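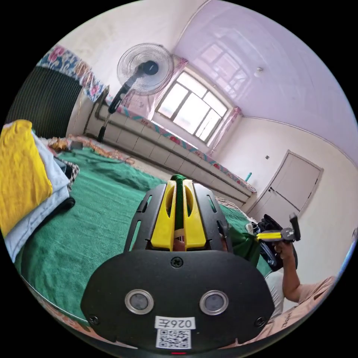
4.2 Sorting on the bed

Beds served as the main folding surface in the Clanwood homes. Bedding stayed on the blanket beside clothes still to be done (Figure 3), and bags were often kept there too.

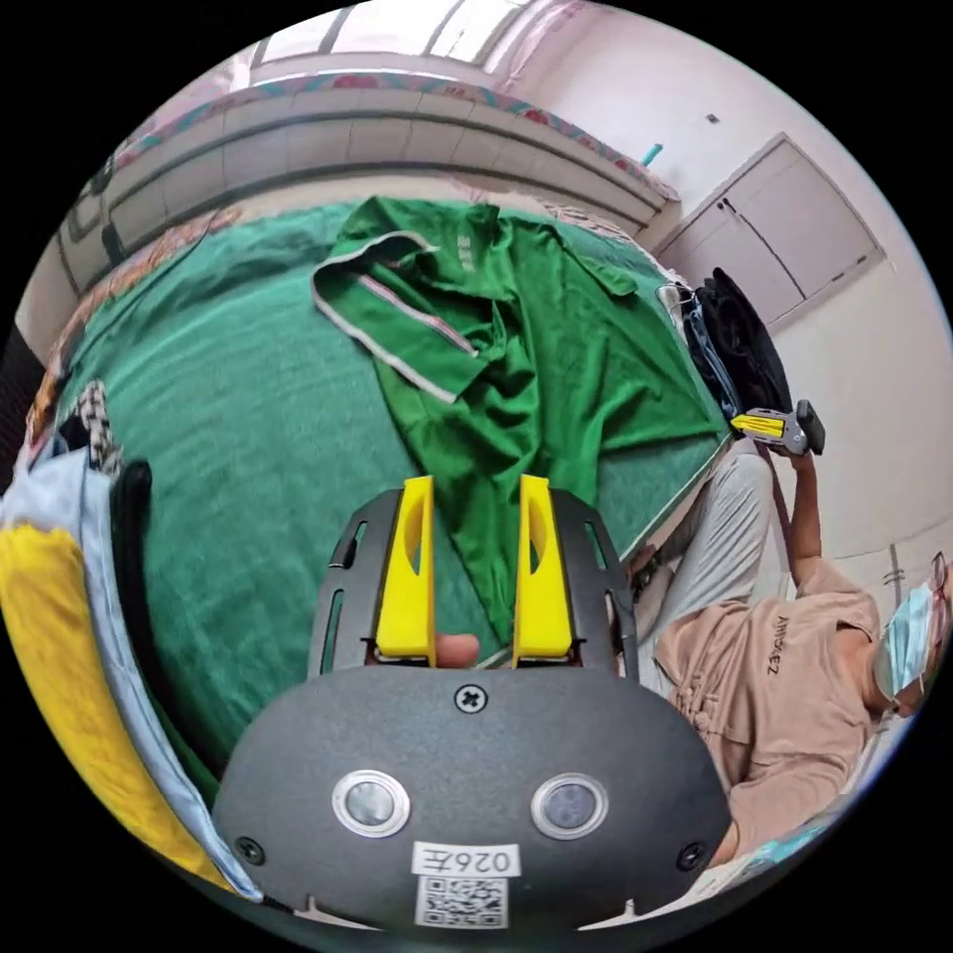
Figure 3. Crumpled green polo shirt on a green blanket.

Shirts with collars were usually left until last.

Filed under: Home & Laundry Studies
2 comments | 4 shares

Same in our house.

Was ironing covered?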